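Towel Folding and Towel Care: Your Questions, Answered

Every January, when people are clearing out their linen closets, our inbox at Sydorenko fills up with questions about towels, and we love it. We have gathered the ones that come up most often and tried to give each of them a proper answer. If yours isn't covered, write to us through the contact form and we'll get back to you within two business days.

Last updated Thursday, June 2, 2022

What is the best way to fold a bath towel?

It depends on your shelf, so measure that first! For most closets we like the thirds fold. Lay the towel flat, bring one long side in toward the middle, bring the other over it, and then fold the strip in half and in half again. You end up with a plump little bundle with one rounded edge, and if you put that edge facing out, the whole shelf looks calmer – even when the towels don't match. If your shelf is deep, you can stop one fold sooner and let the bundle run toward the back.

My towels are all different sizes. How do I make one tidy stack?

Pick the width of the finished bundle first and fold everything to that width. We use 11 inches for our own bath towels, and the hand towels come close enough with one fold fewer. The heights will vary and that's perfectly fine. Put the biggest ones at the bottom and try to keep each stack low enough that you can lift it with two hands.

Do I need a special table or folding board?

You don't. Any flat surface that is clean, dry and wide enough to spread a towel on will do, and a kitchen table or a made bed works nicely. We do find that a smooth top makes it easier to pull the corners square. The Keson folding board we carry is mostly bought by people who fold a lot of shirts, and we'd be happy for you to save your money if towels are all you have.

How should I fold microfiber towels?

Keep them simple. Microfiber is light and likes to cling to itself, so a long flat fold followed by one or two short ones is plenty. Ends that curl can be smoothed with the side of your hand. Please store them apart from cotton, in their own basket or on their own shelf, as they pick up lint from nearly everything they touch. We also wash ours separately, without fabric softener, and on low heat if they go in the dryer at all.

And knitted towels? Mine never come out square.

Knitted towels stretch a little wherever you hold them, so try not to pick them up by one corner. Spread the towel out, pat it into shape with your palms, and fold it loosely. Rolling works very well too (it's what we do with ours), and a roll forgives a wavy edge in a way that a flat fold never will.

Can I leave a pile of clean towels until tomorrow?

Of course you can, we all do it. Just be sure they are completely dry, and give each one a good shake before you fold it. If a towel has been sitting in a heap for days and has set into deep creases, 20 minutes on a low dryer setting with a slightly damp washcloth will usually relax it.

Should I sort by color or by room?

By room, if several people use the same closet. By color, if you live alone or simply enjoy looking at it! A nice middle road is to give each room a color, say yellow for the guest bath and teal for the kids, and then the sorting takes care of itself on laundry day.

Which baskets fit a standard closet shelf?

The small and medium Somex baskets were made with linen closets in mind, and the measurements are listed on each product page. Do check the depth of your shelf with the door closed – hinges and trim take up more room than you'd think.

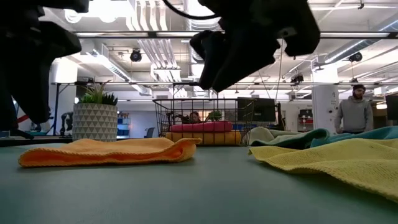
How often should I wash the towels I use every day?

We suggest washing bath towels after three or four uses and kitchen towels every day or two, sooner if they smell musty or stay damp. Hang them spread out between uses so they can dry all the way through.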